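4.2 Sorting small leather goods by feel

Most of the 70 households in the Usska survey kept their leather things together in one drawer, and we were glad to find how readily people talked about them. A wallet or a strap was hardly ever described by its color. People spoke of the grain, the way a flap had learned to fold — and, quite fondly, of the stitching.

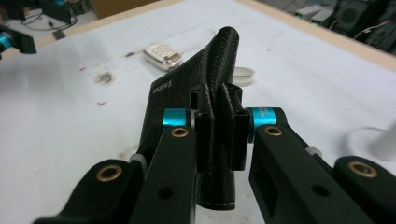 Figure 3. Black leather item with a pebbled surface, light-gray lettering on the flap and pale stitching along a curved seam.

Pieces with a strong grain were kept longest, and 18 households told us they would sooner mend such a piece than replace it. We return to mending in Section 5, along with the Pandeck interviews.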